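Home | News | What's On | Letters | Small Ads | Contact

Pen testers wanted: Workon table open until Friday

If you have ever scribbled on the back of your hand in a stationery shop to see if a biro works, I have found the place for you (and you get proper paper!).

The Workon reuse room on Prestberg Lane has been given 300 pens by an office that was clearing out its cupboards, and before any of them can go off to schools and clubs they have to be tried. Every single one. So there is a table up against the wall with a white cloth on it, and anyone who fancies it can sit down, pick up a pen and write something. I went along on Monday, 5/2/22, meaning to stay for a quick look, and I was there for 90 minutes.

It is the easiest job I have done in years. You take a pen, you write a word, and if the ink comes out evenly it goes in the box for giving away. If it skips you get to have another go, and if it still skips it goes in the tub by the door, where the plastic gets sorted out later. I asked what word I should write and was told anything I liked, as long as it was fit to be left lying on the table. I had great plans for a bit of poetry. I wrote "test".

Everybody seems to write "test", as far as I can make out. The sheet on top of the clipped stack has it in handwritten rows all the way down, little faint ones near the top and much bigger, darker ones towards the bottom, with a few capitals creeping in. I do love the capitals. You can almost hear somebody getting into their stride.
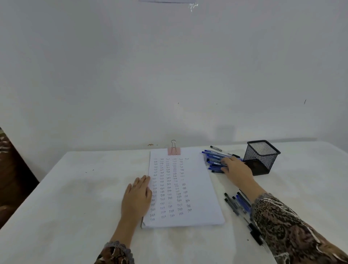
What happens to the pens

By the time they shut up on Monday, 179 had been through and passed, and those are being bundled up this week. The first lot is going to the homework club at the library and the next to the Sakamoto language evenings, where I'm told they get through pens at a frightening rate. The blue ballpoints are the ones everybody asks for. Black is fine too, but the homework club would like blue if there is a choice, so blue is being done first.

If you have pens of your own at home, they will take those as well, in any colour, though please no felt tips and nothing that has leaked in a handbag. I took five from the mug beside my phone and was a bit ashamed to find that two of them didn't write at all. They had been sitting in that mug since we moved house!

Going along

The room is open every afternoon until Friday and you needn't book. Come in by the side door, next to the Avia garage, as the front one sticks. There is tea, and there are biscuits, and you are allowed to have both at the table. Children are welcome if they bring a grown-up, and scrap paper with one clean side is always useful, so bring some if you have it.

I'm going back on Thursday. I might try a different word.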